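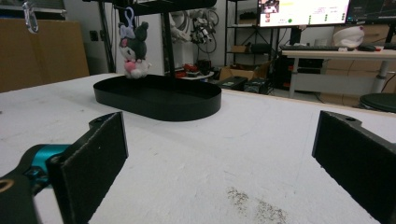

Greenberg is a residential district on the east side of the town of Bilon. It lies between the Wakis Creek and the old freight line, and has a population of 2,000. The district is known for its narrow brick houses and for its covered market, which is open every Saturday.

History

The land was used as pasture until the brickmaker Vlastimil Kuruc bought it and opened a clay pit near the creek. He built the first 7 houses for his foremen, on the street that is now called Kuruc Row. Workers' families came soon after, and when the pit was at its largest it employed 100 men. The clay became poor in quality and the pit was closed. Many families moved away to find work, and several streets stayed half empty for years.

The district began to recover when the Hukell bus line was extended to the market. Rents were low at that time, and young teachers and nurses from the hospital moved in. The architect Corinne Whitfield repaired four of the oldest houses and kept their original doors and chimneys — her work was later copied by other owners on the same street.

Features

The clay pit is now a pond with a walking path. The market hall was designed by Marcus Tillman and has a roof of green tiles, which were made in the district. The elementary school stands on the north side of the pond. Its library is named after Rosalind Strickland, who taught there.

Transportation

The Hukell line connects the district with the center of Bilon in 7 minutes. The freight line has no passenger service. A footbridge over the Wakis Creek leads to the hospital and is closed to bicycles.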